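Workshop tips: keeping the software side of a small robot cell in order

Updated June 2020

We get many letters about motors and grippers, and almost none about the software. But most lost afternoons in our workshop came from a wrong setting or a planner which was looking at an old map. The tips below are for people who run a small arm at home or in a shared workshop. Some are very simple. I still forget them.

1. Write the speed limit in one place only
In our first setup the limit was in the start script, in the controller file and again in the teach panel. When you change one, the others win. Keep a single file for limits and let everything else read it. If your program cannot do this, put a note at the top of each file which says where the other values are.

2. Warm up the perception before you trust it
After a cold start I let the detector run for 215 images before the planner is allowed to use the result. The exposure settles in this time and the first strange detections are gone. On the Stivholm driver you can set this as "skip first". On older versions you must count it yourself in the loop.

3. Give the planner a little more table than you have
I make the collision box of the table 3 mm thicker on top. The arm then stays clear of the surface even when the calibration has moved a bit. For picking flat things, turn this margin off only for the last short movement and turn it on again directly after.

4. Name the calibration files by place
"calib_new" and "calib_new2" will hurt you. I use the name of the bench and the name of the lens. Old files go in a folder called "old" – do not delete them, because sometimes the old one was better.

5. Do not fight with the clock
If the images and the joint positions have different time, the object seems to jump when the arm moves. Before you change any filter, compare the time stamps. With me the delay was 22 milliseconds, and one line in the Treseo config corrected it. I had spent the whole evening on the filter.

6. Teach the segmentation what cloth is
Patterned fabric is difficult. A printed leaf has a clear outline, so the program likes to make an object from it. Stripes are also bad, especially when they bend in a fold. Collect training images with strong patterns close to the lens, with the usual table and its small things behind, and mark each fabric as one piece. Include some where a hand comes in from below.

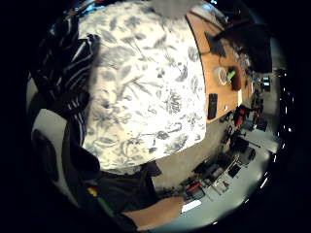 7. Keep a log which a tired person can read
One line for each attempt: what was planned, what was sent, what came back. I write the reason for a stop in full words. "Error 7" means nothing to me after the holiday. Khumalo's log viewer can color the lines by reason, but a plain text file is also enough.

8. Test the stop after every update
Run the arm slowly with nothing in the gripper and press the stop. Then do it once more from the software side. I do this also when the update was only for the screen layout.

9. Save before you tune
Copy the whole settings folder before you touch the gains. The Takach tool has an undo button, but it remembers only the last change – and you will notice the problem some changes later.

In July there will be a second page, with tips for grasp planning on soft things. If you have a good method for towels, please write to the workshop address.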